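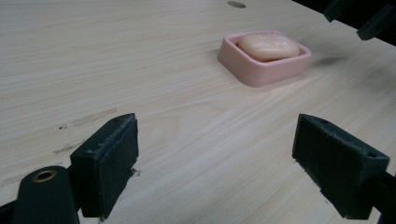
The Linex is a hand-held gripper for recording demonstrations, sold as a kit with a wrist camera, a charging cradle and a year of the desktop software. You hold it, squeeze the trigger, do the task yourself, and the recordings are used later to train an arm. I have had one since March and have used it most working days. My jobs are small household ones, the sort where an arm has to pick up something that was designed for a human hand. The bar of soap in its pink dish is the one I come back to most, with the rim of the dish standing just below the top of the bar and not much to get hold of. I bought the kit at full price and the firm had no part in this review.

What you get

The box holds the gripper, two pairs of fingers (one bare, one padded), a bag of screws, a hex key, a printed card of calibration patterns and a cable that is too short. I replaced the cable on the first day. The cradle is well made and heavy enough to stay put when you drop the gripper into it one-handed, and I do that dozens of times in a session.

The kit cost me $800. A second pair of padded fingers is extra and I would add one to the order, for reasons I will get to.

Setup took most of an afternoon. The software wants the calibration card flat and well lit, and it rejects a calibration without telling you which part it didn't like. I taped the card to a piece of glass and it passed on the next try. After that I have only had to recalibrate when I changed the fingers.

In the hand

It is lighter than the Festel, the only other hand-held unit I have spent real time with. The grip is a little thick for me. Tiziana Mancuso, who shares the bench with me and has smaller hands, holds it lower down and works the trigger with two fingers. She gets through a session without complaint, but her recordings show more wobble at the wrist when she lifts.

The trigger is the best part of the tool. Travel is long and even, and the fingers follow it closely with no delay you can feel. With the Festel you squeeze through a dead spot before anything moves, and then the fingers arrive faster than you wanted. On the Linex you can close halfway, stop, adjust your wrist and close the rest. That matters a great deal with soap, where a fast close tends to shoot the bar sideways.

You do feel some of the load through the trigger, though less than I hoped. I can tell contact from no contact. I can't tell a light grip from a firm one without watching the pads compress. New users all squeeze too hard for the first day, and those recordings are not much use for anything fragile.

The camera

The camera sits behind the fingers and looks out between them. The view is wide, so both fingertips are always in the picture along with a good stretch of the table. For training purposes this is what you want. For the person doing the demonstration it takes some getting used to, because what you see with your own eyes and what the camera records are different. It is easy to complete a pick by looking around the side of the gripper at something the camera never had in view. The arm then has nothing to learn from.

The fix is a habit. I come in from a little farther back than feels natural, pause with the object between the fingertips, then go forward. Linex says nothing about this in the manual. Bogumił Cieślak showed me the trick when he was visiting, and my success rate on the arm went up more from that than from any setting I have changed.

Exposure is automatic and can't be locked. On a pale table near a window the picture brightens and darkens as you move, and the black fingers lose their detail. I work with the blinds down now. A manual exposure setting has been promised in a software update, and I would not buy on the strength of that.

The padded fingers

The bare fingers are fine for boxes and bottles. Anything smooth or rounded needs the padded pair. The foam is soft, dark and slightly fuzzy, and it holds soap, spoons, tubes of toothpaste and most lids without trouble.

It also wears. The edges go first, especially along the top, where the foam catches on things as you come down beside them. Mine were ragged within a few weeks. They still grip well in that condition, but loose fibers change the look of the fingertips in the recordings, and I don't like having that drift across a data set. Replacement foam comes in sheets and you cut it yourself. The old adhesive comes off with a plastic scraper and some patience.

My advice is to keep one padded pair for practice and one for recordings that count. Fit the same kind of pad to the robot arm, too. I ran an early test with padded fingers on the hand-held unit and bare ones on the arm, and the arm closed in the right place and dropped nearly everything.

A word about wet objects. I do all the soap work dry. Foam soaks up water and takes until the next morning to dry out, and damp foam grabs differently. If your tasks involve a sink, look for something with rubber pads.

Software

The desktop software does three jobs: it pulls recordings off the gripper, lets you trim and label them, and exports them. Pulling them off is quick and I have not lost a file. Trimming is done one recording at a time with two sliders. It works, but there is no way to mark the end of a demonstration while you are holding the gripper, so every recording finishes with a few seconds of you carrying the thing back to its cradle. All of that has to come off by hand.

Labels are free text. You will end up with "soap dish," "soapdish" and "Soap dish" unless you agree on spelling before you start. We did not, and I spent a morning sorting it out. Our set stands at 2,707 recordings now, and I would give a lot for a batch rename.

There is a quality score next to each recording. I ignored it at first and have since come to find it helpful in a limited way. A low score nearly always means the position tracking slipped, usually when I moved too fast or pointed the camera at blank wall. A high score means only that the tracking held. Plenty of clumsy, useless demonstrations score very well.

Position tracking in general is good on a surface with some grain or marks on it. It is weaker over plain white laminate. Leaving a few objects standing at the far side of the table helps.

How the data performs

This part depends on your arm, your training setup and how patient you are, so take it as one person's result. For lifting the soap bar out of its dish and setting it down on the table, I recorded 186 demonstrations over four sessions, moving the dish and turning it between takes. The trained arm could do the job reliably with the dish anywhere in the area I had covered. Outside that area it went to roughly the right spot and then hesitated.

The first version had a fault that was my own doing. I am right-handed and I had come in from the same side nearly every time. When the dish was turned the long way, the arm still tried my usual approach and pushed against the rim. Twelve more recordings with that orientation were not enough to cure it. A full extra session was.

Putting the soap back was harder. The bar has to go down inside the rim without catching, and small errors that don't matter on a pick matter a lot on a place. I got better results once I slowed down over the dish and opened the fingers gradually. If you drop things the last half inch, as people do, the arm learns to drop them too, and from a bit higher.

Compared with remote control

Before this I used a Conceição leader arm, where you move a small arm by hand and the full-size one copies it. That way of working has real points in its favor. You see right away what the robot can and can't reach, and you can't record a motion it is unable to perform. With the hand-held gripper you can, and I have. Your own wrist bends in ways the arm's does not, and the software's reach check only runs after export.

On speed there is no contest. A soap pick by remote control took me long enough that I dreaded a full session. With the Linex I do one in the time it takes to do it, put the dish somewhere else and go again. New people can be making usable recordings by the end of their first day, where the leader arm took me a couple of weeks. It also means I can record in a real bathroom or kitchen without hauling a robot there.

For anything with two arms, or anything where force matters, such as pressing a lid until it clicks, I would still use the leader arm.

I had a Kison glove on loan for a short while as well. It was comfortable and I could do nearly anything in it, but turning finger motion into something a two-finger gripper can follow was more work than I wanted. It may suit people with a robot hand to train.

Battery and repairs

The battery lasts a morning of steady use. It charges over lunch. After that it will not quite make it through a long afternoon, so plan breaks or buy the spare.

I have had one repair. The left finger developed play at its mount and the fingertips no longer met squarely. Support answered the next day and sent a new bushing with a one-page sheet. The swap took twenty minutes with the hex key supplied. Check the mount screws weekly. Mine work loose.

Would I buy it again

Yes, for single-arm tabletop work with dry, ordinary objects. The trigger and the camera view are right and most of the rest is good enough. The software needs another year. Order spare foam and a longer cable with the kit, and settle your label spellings before the first recording.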